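站内搜索 请输入关键词 搜索 高级搜索

白色桌面选型:哑光三聚氰胺板还是抗倍特?附擦拭记录

楼主 板材慢炖

工作间要换一张大桌面,颜色定了纯白,尺寸1,889×1,105,厚度待定。用途是放瓶装水、零件盒、写字,偶尔拆小家电。目前备选两种:

一是Kekon的哑光三聚氰胺饰面板,基材刨花板,25厚,ABS封边。
二是Flasgate的抗倍特整板,12厚,四边倒角,不封边。

价格差一倍多。主要顾虑是水。桌上常年有瓶装水,瓶底带水是常态,封边接缝如果进水,刨花板会鼓。想听用过的人讲实际情况,厂家参数表我有,不用再贴。

2楼 封边机噪音

三聚氰胺面本身不怕水,怕的是边。ABS封边配EVA热熔胶,胶线会发黄,白板上尤其明显。要买就问清楚是不是PUR胶。PUR胶线细,耐水好一个档次。

另外瓶子放桌子中间,和放在前沿,是两回事。中间的水擦掉就完了,前沿的水会顺着往下挂,停在封边下沿,那里通常是胶最少的位置。

3楼 二手游标卡尺

抗倍特12厚,跨度1,889,下面没有横撑会有挠度。不是强度问题,是手肘压上去能感觉到。楼主桌架什么结构?

4楼 板材慢炖(楼主)

回3楼:桌架是Brøndum的四腿钢架,两根纵梁,没有中间横撑。纵梁间距还没量。
回2楼:问过了,默认EVA,PUR要加钱,加多少没报。

5楼 潮位观测

反对2楼的说法。EVA也没那么不堪。我一张EVA封边的白桌用到现在,每天放水杯,封边没有开。发黄是有一点,侧面看得到,正面看不到。一张工作桌没必要为胶线加钱。

6楼 封边机噪音

5楼的杯子是什么杯子?陶瓷杯底有圈足,接触面小,水量也小。冰过的瓶子外壁冷凝水一直往下流,量不一样。拿杯子的经验推瓶子,条件不对等。

7楼 潮位观测

玻璃杯,夏天也放冰的。条件没有你想的差那么多。

8楼 二手游标卡尺

两位可以直接测。找一块封边废料,接缝朝上,滴水,盖住不让蒸发,15小时后量厚度变化。我这边有Kekon的边角料,EVA的,晚上放上去。

9楼 灰度十八

插一句颜色的事。纯白哑光桌面最大的问题不是水,是反差。黑色的东西放上去轮廓非常清楚,透明的东西反而难看清,尤其背后墙也是浅色的时候。我们那边墙是偏灰的米色,桌子是白的,透明瓶立着,能认出来主要靠瓶盖、标签和瓶肩上那点反光。撕了标签就不好找。

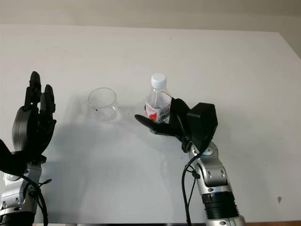 白桌面配浅灰米色墙。透明水瓶,白色螺纹盖,标签红白两色。

10楼 板材慢炖(楼主)

9楼的图有参考价值。我的墙也是浅色,和桌面交界的地方估计也会像这样比较糊。你这张是什么板?

11楼 灰度十八

Cadano的白色饰面,具体型号查不到了,送来的时候标签在背面,装好以后没再翻过来。封边是棕色的,胶种不清楚。

12楼 二手游标卡尺

结果。废料一段,三聚氰胺饰面,刨花板基材,EVA胶。起始厚度25.1,15小时后接缝处25.3,离缝20毫米处25.1。接缝处手摸有轻微凸起。擦干放置之后再量,回到25.2,没有完全回去。

样本只有一段,别当结论。

13楼 封边机噪音

0.2的膨胀在白色面上侧光能看出来。并且是不可逆的。

14楼 潮位观测

盖着泡15小时,正常人谁这么用。看见水就擦,这个数据说明不了日常。我仍然认为EVA够用。

15楼 封边机噪音

夜里没人擦。

16楼 灰度十八

补充一个清洁的数据。白色哑光面对橡胶和深色塑料的蹭痕比较敏感,黑色胶垫拖过去会留灰线。干布擦不掉,湿布加一点中性洗洁精可以,三聚氰胺海绵(魔术擦)也可以,但是擦多了那一块会变亮,哑光面就花了。酒精我用75%的,对饰面没看到影响,封边胶线附近不要反复擦。

17楼 板材慢炖(楼主)

魔术擦这条有用。抗倍特哑光面是不是同样的问题?

18楼 二手游标卡尺

同样。表层都是三聚氰胺浸渍纸,区别在芯材。抗倍特芯是酚醛纸层压,边是黑的。白面黑边,楼主能不能接受要先想好。也有白芯的,那是另一个价格。

19楼 板材慢炖(楼主)

黑边可以接受。纵梁间距量了,内侧净距比预想的大,12厚大概率要补横撑。补撑的话钢架要重新打孔,算下来抗倍特这条路总成本又高了一截。

20楼 潮位观测

所以买三聚氰胺,省下的钱够再换一张面。

21楼 封边机噪音

三聚氰胺可以,前沿那一边换PUR,其余三边EVA。有的厂肯分开做,要在图纸上标清楚哪条是前沿。靠墙那边留几毫米,打一道中性透明胶,水别让它往墙根走。

22楼 灰度十八

靠墙打胶我不赞成。以后挪桌子要割胶,墙漆会带下来一块。留缝就行,后沿的水很少。

23楼 板材慢炖(楼主)

暂定方案:Kekon哑光白,25厚,前沿PUR,其余EVA,靠墙不打胶。深度从1,105改到1,174,多出来的部分往墙那侧伸。瓶子统一放桌子后半部分。Kekon说单边换胶要重新排产,交期等他们回复,到货量了胶线再来更新。

24楼 二手游标卡尺

深度改了记得核对后沿悬挑,纵梁外侧超出太多的话后角要加托。

最后更新:2020-11-10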